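Two Sets of Jaws, One Blue Shirt

By Nermina Vukadinović
Jul 15, 2024

Most gripper reviews start with a load test. Clamp a steel block, lift it, add weight until something slips. Elias Najjar has run plenty of those, and he says they told him almost nothing when his group at Sellemeck had to pick a hand-held gripper for laundry work.

"A shirt weighs next to nothing," he says. "What matters is whether you can get hold of one layer, and whether you can let go of it where you meant to."

Sellemeck wanted tools that people could hold and work by hand while cameras recorded the job. The recordings would later be used to train a pair of robot arms. That put two demands on the hardware. The jaws had to handle thin cloth, and a person had to be able to use them for most of a day.

The shortlist came down to two sets of jaws. The Odar has a broad pad with a straight front edge. The Hyun has a curved finger that closes along a narrow line. Both fit the same handle, so the trials compared the jaws and very little else.

The basic test was one fold of a T-shirt. The operator takes the bottom hem with a gripper at each end, pulls it tight, brings it up over the body of the shirt and lets go. The group scored the fold on whether the hem stayed level and whether both sides came loose at the same moment.

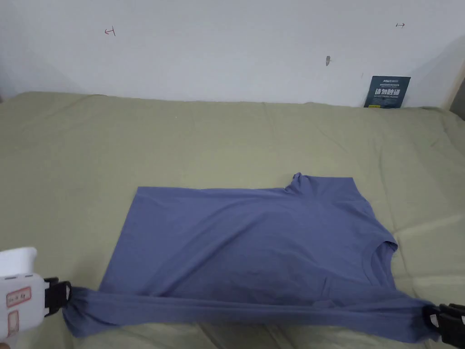 Two grippers hold the hem of a T-shirt taut for a fold.

Each operator did 100 folds with each set of jaws, in blocks of 16 with a rest between them and a short block at the end. Maarten Cuypers, who ran the sessions, had planned longer blocks. He shortened them after the first morning, when fold times began to climb well before the operators said they were tired.

The Odar was better at the first grab. Its pad tolerates a sloppy approach, and an operator who came in at a poor angle usually got the hem anyway. The trouble was that it often got more than the hem. With the shirt lying flat, the wide pad tended to take both layers of cloth, and sometimes a pinch of the bedsheet too. When that happened the whole surface shifted and the fold had to be started over.

The Hyun needed more care going in. Operators missed more often in the first few blocks, and two of them asked to switch back. By the sixth block the misses had dropped off. When the curved jaw did catch, it usually caught one layer, and it let go cleanly.

Release turned out to be the larger difference. Cloth that has been squeezed into a tight roll likes to stay on a rubber pad. With the Odar, operators picked up a habit of shaking the tool slightly after opening it. Haris Tomić, who prepares the recordings for training, did not want that shake in his data.

"The arm will copy it," he says. "Then you have an arm that shakes for no reason, and you spend November trying to take it out again."

The camera was the other open question. Mounted close to the jaws, it gives a sharp view of the fingertips and loses the rest of the bed. Set farther back with a wider lens, it keeps the room in view, which helps the software work out where the tool is, but the cloth near the jaws takes up less of the picture. The group tried both and settled on the wide view.

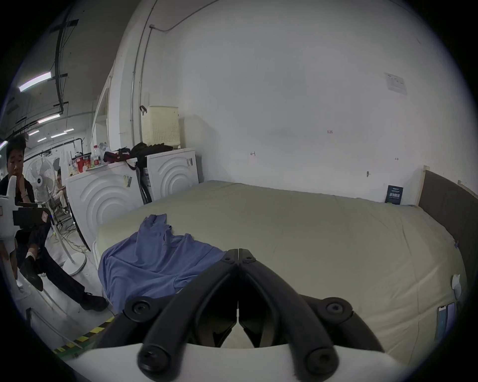
The wide view from a hand-held gripper takes in the mattress, the wall and the machines beyond.

Hrvoje Kolev, who looks after the controllers, had argued for the close camera. He still thinks it would do better on buttons and collars. His concern with the wide view is that a busy background changes from day to day, and a model can end up leaning on things that have nothing to do with the shirt. The group now plans to record the same folds at a second site, called Zakine, to see how much that matters.

There were small findings as well. A trigger spring that felt fine for 8 minutes was too stiff after an hour, and a softer one went into every handle. Loose screws on the jaws caused more lost time than any software fault, so they are now checked at each break. Smooth cotton was easier than knit for both sets of jaws, by a wide margin.

Sellemeck has ordered six pairs of the Hyun jaws and is keeping one pair of the Odar for towels, where taking hold of several layers does no harm. Najjar expects to repeat the trial once the arms are running, with the same fold and the same scoring. Cuypers has asked for shorter blocks from the start.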